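In Praise of the Wire Rack and the See-Through Box

I have strong feelings about food containers. I have held them for years, through two kitchens and one very long lodging in Clamside, and I'd like to set them down while the kettle boils.

My feeling is that a food container should be clear enough to see through, cheerful enough to want to pick up, and stored on a rack in the open where you can get at it. Cupboards are the enemy! A cupboard full of plastic boxes is a landslide waiting for somebody to open the door, and we all know that sideways lunge with the forearm to hold everything back while the other hand gropes about for a lid that fits.

I came to this view in July, when I pulled out the entire bottom cupboard and put the lot on the kitchen floor. It was 98 degrees in there by the old thermometer on the window frame, a silly day to start, but I was cross and I had momentum. Out came margarine tubs, takeaway trays, a set of round things from Oditz that had gone cloudy, and lids belonging to boxes I must have left at other people's houses years ago. Most of it went. I kept what I could see into, and I have never missed the rest.

The thing about a see-through box is that it gets eaten from. Put half a roast pepper in a solid white tub and it will sit at the back of the fridge until it frightens you. Put it in something clear and you spot it at lunchtime, and there it is on your toast. I'd go further and say that a bit of colour helps too. Lime green is my favourite by a mile. It's such a fresh, daft, lettuce-y sort of colour, and you can pick it out from across the room.
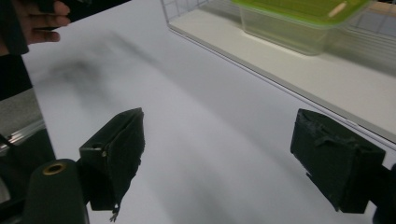
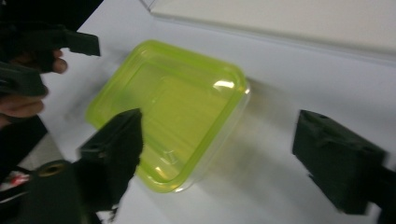
The case for the rack

Now, the rack. People resist the rack, and I understand why. They think it will look like the back room of a café, or they worry about dust. But a white wire rack on a white table is about as quiet as a piece of kit can be, and the mesh lets air get round everything, so a box that goes in slightly damp has a fair chance of coming out dry. Try that in a cupboard.

I also think lids should go back on. I know there is a whole school of thought that says nest the boxes and file the lids separately, upright, like records. I tried it for two months with a plastic divider from Restia and it was a lovely sight for the first week. Then I had six lids of nearly the same size and a pan of soup going cold. A box with its own lid on takes up more space, yes, and I will happily pay that in space. You pick up one thing and you have everything you need.

It does mean owning fewer. A rack has edges, and when it's full it's full, so a new box coming in means an old one going out. I find this wonderfully calming! My neighbour across the landing in the Antal building thinks it's madness and keeps every jar she has ever emptied, and her kitchen is a happy one, so make of that what you like.

What I won't accept is the idea that this is too small a matter to care about. I worked it out once on the back of an envelope, counting packed lunches and leftovers, and reached 1,228 openings and closings in a year. Anything you handle that often deserves a decent place to live and a lid that clicks.

So have a go, if you've been putting it off. Pick one shelf or one corner of the table, put a rack on it, and give it only the boxes you'd be pleased to see at breakfast. Mine still has room for one more, and I've got my eye on another green one.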